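Pelta cell (Clukurness)

The Pelta cell is a single-arm handling cell at the Clukurness workshop of Shojaei, a maker of small household fittings. It consists of one jointed arm, a two-finger gripper with a camera at the wrist, a work table and a control cabinet. The cell is used for sorting and placing parts that vary too much in shape for a fixed feeder. It is best known locally for its maintenance routine, which was written by Panagiotis Kelmendi and later copied, with small changes, for the other arms on the site.

Background

The cell was put together in November as a replacement for a hand-loading bench. The arm was bought second-hand and had 3,282 running hours on its counter when it arrived. The control software, Sanar, was new. Early running was troubled by slipping parts and by fingers that drifted out of line, and most of the lost time in the first months was put down to the gripper and its mountings. The arm itself needed only a change of one cable.

Gripper

The gripper carries its drive in a closed housing, with the fingers below it. Gripping pads are treated as wearing parts and are kept in stock in two patterns, a plain one for painted goods and a textured one for bare metal. Fingers are replaced as matched sets. A single new finger fitted beside an old one was found to close unevenly, and the practice was dropped.

The wrist camera looks down past the fingers to the working area. It is used by Sanar to find parts, and by the maintenance staff to look at the underside of the gripper without taking it off the arm.
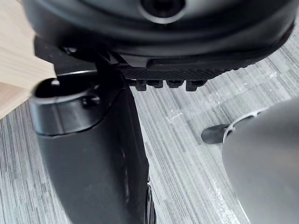

Can the gripping pads be cleaned without removing them?
Light dirt can be brushed out of the pattern with the pad in place, using a dry nylon brush. Pads with oil or adhesive on them are taken off, washed and left to dry before they go back.

Setting up

Setting up after a change of fingers takes up to 39 minutes. The arm is first sent to its service position and the drive is locked out at the cabinet. The new fingers are offered up by hand and the screws are run in loosely. With the lock removed, the gripper is closed at its lowest force so that the fingers settle against each other, and the drive is locked out again for the final tightening.

The open and closed positions are then taught in Sanar. The software stores both and works out the stroke between them. If the stroke differs from the previous value by more than 2 mm, Sanar refuses the new setting until the fingers have been checked. Kelmendi's notes give a dirty mounting face as the usual cause, followed by screws of the wrong length.

The camera is checked last. A printed target is laid on the work table and the arm is moved to each of 26 taught points in turn. At each point the software compares the position it expected with the one it measured. A poor result at one point is normally repeated – a poor result across the whole set means the camera bracket has moved.

Routine care

Daily care is done by the operator at the start of the early shift. It covers wiping the camera window, brushing the pads and opening and closing the gripper several times with no part in it. Any scraping sound is written in the cell log.

Once a month the screws on the fingers and the housing are checked with a torque driver, and the wrist cable is looked over for rubbing. Grease is applied to the guides only, in small amounts. Too much of it works its way down to the pads.

Common faults

Parts that turn in the grip usually point to worn or greasy pads. Parts dropped while the arm is speeding up have more often been traced to a grip force set for a lighter item and left unchanged. A gripper that stops short of its closed position may have swarf in the guides, which is cleared with a vacuum nozzle. Compressed air is not used on the cell, as it drives the swarf further in.

Loss of the camera signal is nearly always a fault in the plug at the wrist. The plug was moved to the side of the bracket in a later change, and the spare cable is kept in the cabinet door.

See also: Sanar (software); Tool changers; Lock-out procedure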